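Verbruggen slim storage basket, white, with handles

I bought this basket in September, when the first cold mornings sent all of us digging through the hall closet for gloves, and I have been meaning to write something about it ever since. It's only a plastic basket, I know, but I've gone through so many of them over the years that I feel I have earned an opinion!

We used to keep our winter things in a fabric bin from Nulik. It was a pretty bin and I loved the color, but it sagged as soon as you took two scarves out of it, and little things like gloves slid down into the folds at the bottom and stayed there until spring. My mother-in-law has the same one and uses it for yarn, and for yarn it's lovely. For a family that comes in and out of the house all day it was hopeless.

The Verbruggen is a plain white rectangle with a slot cut into the rim at each end, so you can grab it from either side and pull it off a shelf without any fuss. The walls are stiff. I've carried it stuffed full of hats, and it didn't bow out or pinch my fingers, though the edges of the slots could be a touch smoother. It cost me 240 crowns at the Kirnameo store near the station, and I've seen it for a bit more online.

What I like best is how easy it makes the sorting. I put it on the table, tip everything out next to it, and drop things back in as they find their partners – knitted mittens in one basket, the black fabric ones in another. Wool catches on wicker and on wire (I have a sad gray scarf to prove it), and on this smooth plastic it doesn't snag at all. 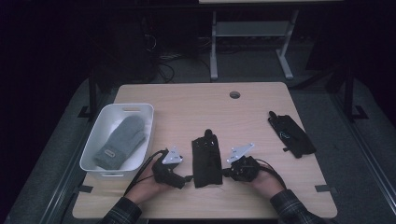

Abilio Moya wrote to me after I mentioned the basket in my newsletter, and he isn't as fond of it as I am. He finds it too shallow for ski gloves, the big padded kind, and says that three pairs fill it to the top. He switched to the deeper Tutano box with a lid and hasn't looked back. He also wanted to know if I clip my pairs together before they go in, and suggested plain wooden clothespins.

I do see his point about the depth. For thick gloves I'd want something taller too. A lid would drive me crazy, though, with children who can't close a drawer, and for knitted mittens and thin gloves the low sides are just right – you can see what you have and you don't need to dig. The clothespins I have tried since, and they work very well, so thank you, Abilio.

Cleaning is simple. Road salt and grit collect in the corners, and I rinse it in the bathtub with a little dish soap. Mine has a few gray scuffs by now where it rubs against the shelf, and they haven't come off with soap or with baking soda.

I've bought two more, one for dog leashes and one for the sunscreen and bug spray that nobody can find in June.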